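An Open Day at the Skomthorpe Community Kitchen

I have wanted to see the inside of the Skomthorpe kitchen ever since the old Wetwood bakery closed and the building got its second life. The July open day was my chance, and I'm so glad I went! The doors opened at 11 and there was already a line down the ramp, mostly families and a few people (like me) who just like poking around in other people's kitchens.

The tour starts in the main hall, which seats more people than I would have guessed, and then you follow the corridor to the back, past the cold room and the big sinks. They cooked 3,050 meals here last year, all from that one back room. I kept saying the number out loud like a tourist.

Past the sinks is the serving prep area, and this is where I lost half my morning. It has a white counter, a light gray brick wall and three light blue holders for the plastic cutlery. I love a job like this. Everything has a place, your hands are busy and your head can go anywhere it likes.

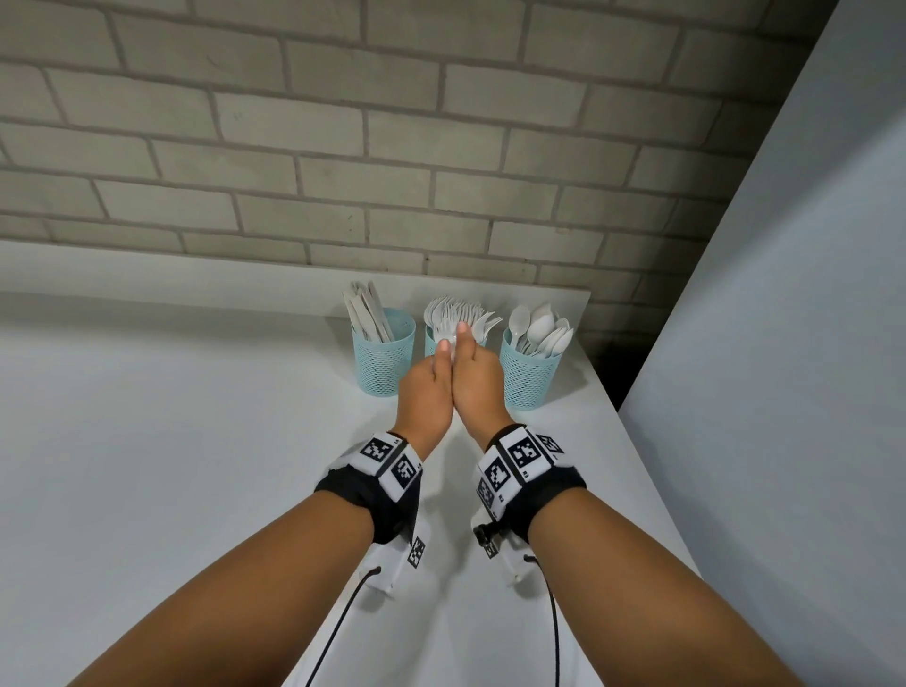 The cutlery counter

The holders stand against the wall in a row, with little holes all over their sides. Knives go on the left, forks in the middle. Simple enough, but put a mixed pile of white plastic in front of me and I start second-guessing every piece. A fork and a spoon look awfully alike when all you can see is the handle!

I asked which way up things should go, and the answer was tines up for the forks, so they fan out and people can see what they are reaching for. I had always done it the other way at home - handles up, so you don't touch the part that goes in your mouth. There was a friendly argument going on about this when I came in and it was still going when I left. Taking a bunch of forks in one hand and working through them with the other is clearly the way to do it, whichever side you are on. 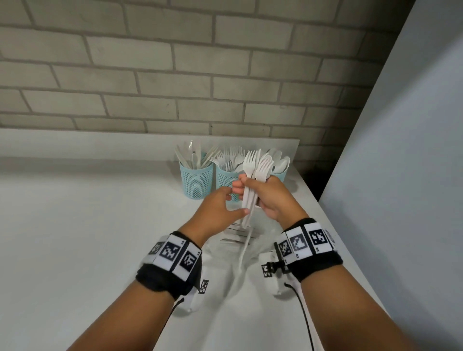
Shazia Janjua

I should say that I'm no expert on kitchens. I write up these visits for the Rerano neighborhood page and my own cooking is mostly soup. But I do notice how rooms are laid out, and this one makes sense. The ledge at the back of the counter is raised, there is a tall white panel on the right, and you end up with a snug little corner to work in. I'd happily have one at home.

The mixed handfuls are the fun part. You get three spoons and a fork in one fist, some pointing up and some pointing down, and they all have to be turned and sent to the right holder. 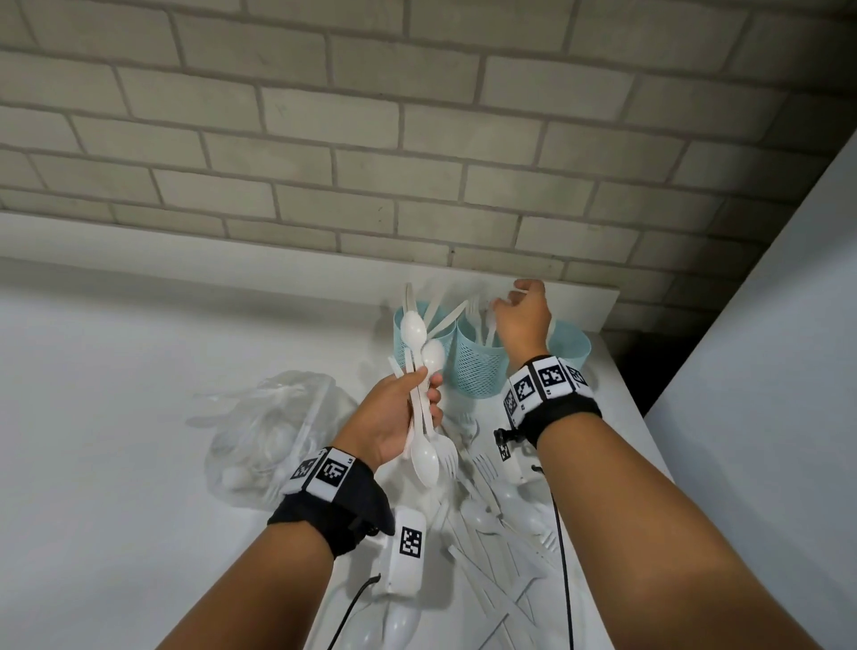

Kumsa

We tried handles up for a whole season and the forks kept getting picked for spoons, so the kids at the end of the line were eating rice pudding with forks. Tines up, every time. Just wash your hands first and don't grab the business end.

Fair point, and I've come around on it. I still think the middle holder could use a label, as a spoon had found its way in among the forks, standing there as if it belonged.

After that came the dry store (beans, so many beans) and a very good cup of tea in the yard. The visitor book said 629 by the time I signed it, counting from the first open day. If you go, wear flat shoes for the ramp and ask to see the back counter, and leave yourself about 2 hours. I bought a jar of plum jam on my way out and ate far too much of it on the bus.

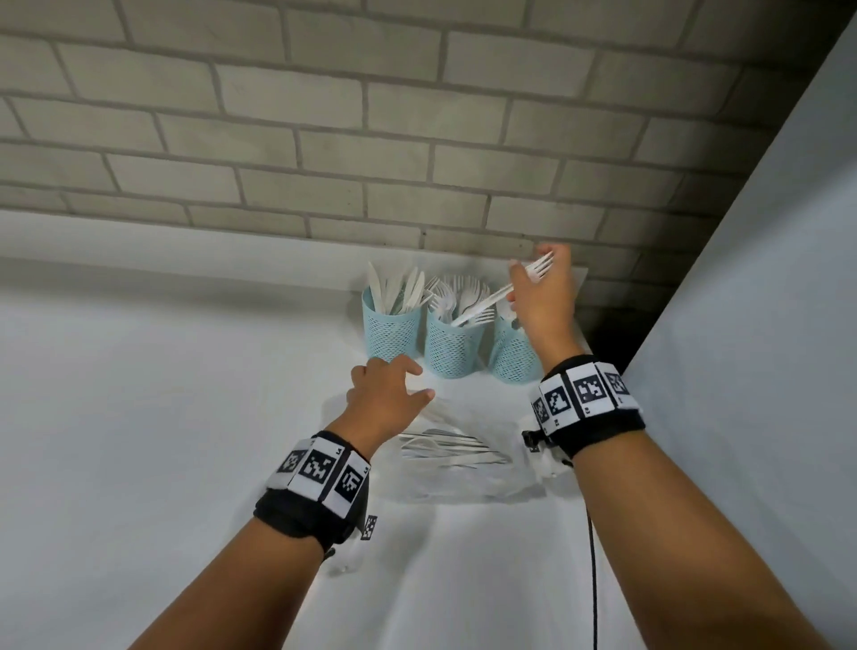

Forks, knives and a bag of cutlery on the prep counter, Skomthorpe open day.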